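Notebook, bench 2
May, open day, written up after 5 p.m.

Doors at ten. First visitors at nine-forty, naturally, while Mikkel was still under the table with the power strip. Drivow had promised us a bus from Fernmont and we had planned for the bus. We got the bus and also everybody's cousins. The door clicker read 1,393 at closing, though Asger admits he let a small boy hold it for a while.

Setup was the one we froze last week: arm over the brown table, big white container at the far side, light blue dish out in front of it. Task is dish pick, lift, hold, put back. I'd wanted something showier. Vibeke's position was that people will watch anything that moves slowly toward crockery, and she was right, the crowd was deepest there all morning.

Things to remember for next time:

The wrist view on the big monitor is the best thing we own. Should have been up from the start. Without it people look at the arm. With it they look at the dish, and then they start giving it advice ("left, left, no, your other left"). Only snag is that the picture comes in with the table at the top, and I must have explained that the arm is not hanging from the ceiling more often than I explained anything about the arm.

Low approach on the dish is still marginal. The rim is thin and the inside is shiny, so the depth reading goes soft just where we'd like it hard. Tyson widened the finger opening before lunch and slowed the last stretch of the descent. Grips got better. Demo got longer. One gentleman from Thoroddsen timed it on his watch and told us his dishwasher was quicker – I said ours was cheaper to feed and he wrote that down, so I expect to hear about it.

Someone asked what the orange box at the wrist does. Grímur talked for the length of a coffee. I have asked him to prepare a version of one sentence.

E-stop pressed twice. Once by me, for a good reason (sleeve). Once by a visitor who wanted to know if it was real. It is. Restart needs a re-home, and the re-home needs someone who remembers the order; the order now lives on a card taped inside the cabinet door.

The cables. I know. We said in the spring that the tangle by the stand would be dressed before anyone came in, and a woman from Findbridge looked at it for some time and asked if it was part of the exhibit. Mikkel told her yes.

Logger ran all day without dropping out, 3,669 entries, most of them the gripper saying it's open. Copied to the shared drive under openday. Haven't gone through the failed grasps yet. Asger wants them sorted by finger opening, I want them sorted by whether Tyson was leaning on the table.

To do: matte tape for the dish, or a duller dish. Barrier further back. Vibeke to write to Drivow about the bus.
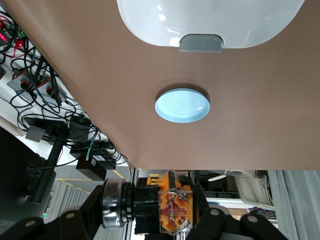 Entry: M. Snorradóttir dictating from the floor, T. Wong typing
Bench 2 / wrist camera

Blue dish in front of the white container, gray tab facing us, fingers above and still well clear. Bolt heads show up nicely. So does the cable nest on the left, so Mikkel is on cable ties first thing, before the dish tape, and he can borrow my side cutters if they come back.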